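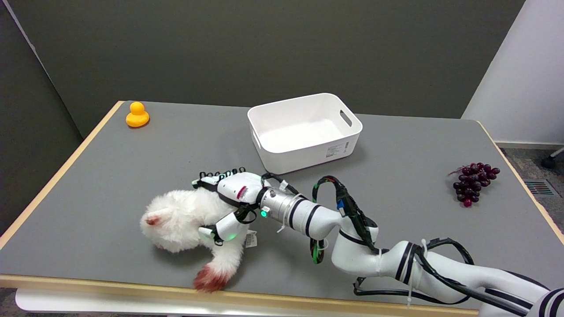
Getilton, April

For our term project we wanted to find out how well phones hold a signal on the Toom bus line, where so many of us try to finish our reading on the way to class (and mostly give up!). We rode the full route with the Grirus test app running and logged 647 readings, and I have to say it was a lovely way to get to know the town. Of those, 167 fell below the speed we had set as usable for a video call, nearly all of them along the river road past Dinditum, where the masts are few and the hills come right down to the pavement.

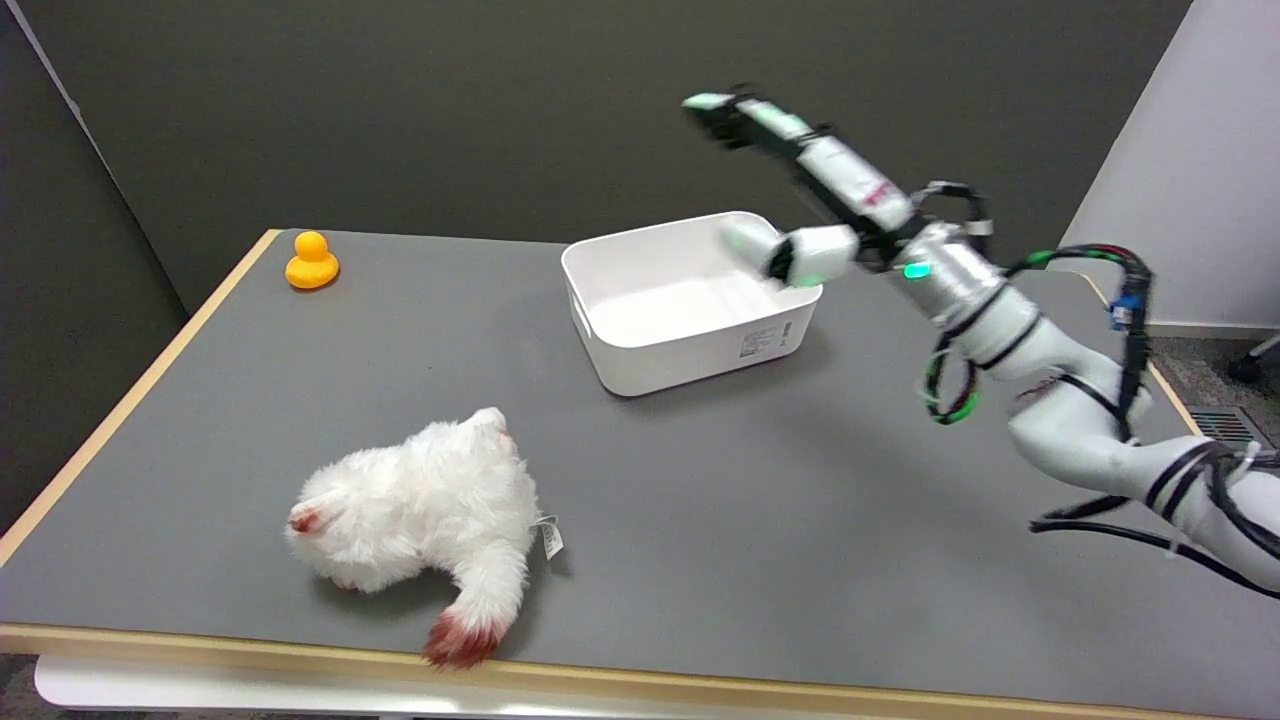
Antigoni Pappas felt we should have ridden in the evening too, when everyone is streaming on the way home and the network is busier. She was right, and so we added 11 evening rides on the same route. Those readings are still being sorted, and Esben Lykkegaard is putting them on the map stop by stop.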